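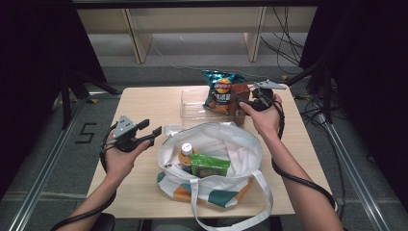
Take the mugshots off the town page

I grew up in Tenham and I still follow the police department's page, mostly for road closures and the lost dog posts (I love the lost dog posts). And then every morning, right between a beagle and a water main, there's somebody's booking photo. Full name, age, street, the charge in capital letters. By lunch it has more comments than everything else on the page put together.

I used to read those comments. I'll admit I even left a couple, years ago, and they weren't nice.

What changed my mind was scrolling back one night in August to see how the cases ended. The page had put up 186 booking photos over the year before. I found follow-up posts for 12 of them! Twelve! The rest just sit there, arrested forever, whether the charge was dropped, or knocked down to a fine, or thrown out by a judge in Lirkholm who took one look at the paperwork. An arrest means an officer thought there was enough to bring you in. It's supposed to be the start of something, and we post it like the final score. 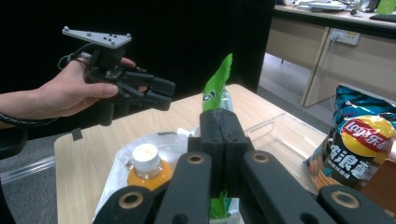
Jhun Manalo wrote to me after I griped about this online, and he thinks I'm being soft. Arrests are public record, he said, and if a guy two streets over is caught going through parked cars, the neighbors deserve to know his face tonight, before the trial is over and everyone's forgotten.

Okay, fair, and I don't want secret arrests either. Keep the log. Anyone can walk up to the counter and ask for it, or read the court calendar. But a public record in a binder and a photo pushed to every phone in town, with a comment box under it, are pretty different animals.

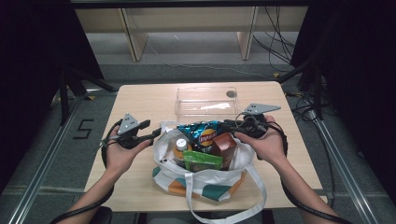 And the photo hangs around. One shoplifting post got 527 shares, and I'd bet good money that hardly any of those people ever heard what happened in court. Dustden quit posting mugshots unless someone's on the run or dangerous, and they still manage to tell people to lock their cars. We could copy that rule by next month. It would leave a lot more room for the beagles.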